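Comparing Two Parallel-Jaw Grippers in Simulation Before Purchase

Readers of this blog will recall that our bench at Uststead has relied on a single gripper model for most of its working life. In October I undertook to compare it with a second candidate, the Plesetti parallel jaw, ahead of any commitment to purchase. The present post sets out how the comparison was conducted and records my provisional findings.

The work was carried out entirely in simulation. Both grippers were attached to the same Sandoval arm model and driven by the Netlow controller, with the virtual camera mounted behind the palm. Each gripper completed 300 approach motions across 17 starting poses, and the controller settings were held constant throughout. I had intended to include a third gripper. Its published geometry would not import cleanly, and I have set it aside for the time being.

The first matter to be settled was the view from the wrist. A policy that depends upon a wrist camera must be able to distinguish the fingers from whatever lies behind them, and the lighting in a simulated room is seldom as generous as one would like.
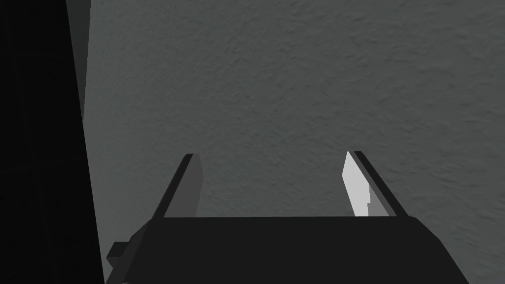

Wrist view with the fingers open against the grey textured surface. The right finger is much the brighter of the two.

The difference in brightness proved to be of some consequence. A fixed threshold located the brighter finger without difficulty and lost the other in 14 of the poses. Adaptive thresholding reduced that number to nine, and a modest fill light removed most of the remainder. I would encourage anyone repeating this exercise to examine both fingers separately – a combined score conceals the problem.

The second matter was clearance. Large objects close to the wrist can occupy a considerable share of the view, and the planner must then judge its approach from whatever remains. 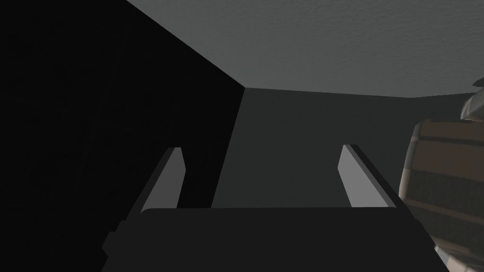
Open fingers between a large dark object at left and a brown banded object at right.

In positions of this kind the Plesetti jaw required a wider margin than our present gripper, and the planner rejected a greater proportion of its proposed paths. Its opening and closing were the more consistent, however, and I found the Netlow tuning procedure considerably shorter. Colleagues who work mainly in open space may reasonably give that more weight than I have.

My provisional preference is to retain the present gripper for cluttered work and to request a Plesetti unit on loan for the remaining tasks. Contact behaviour was not assessed, as the friction parameters supplied for the two models are not comparable. The configuration files are being tidied and will be added to the downloads page on Thursday.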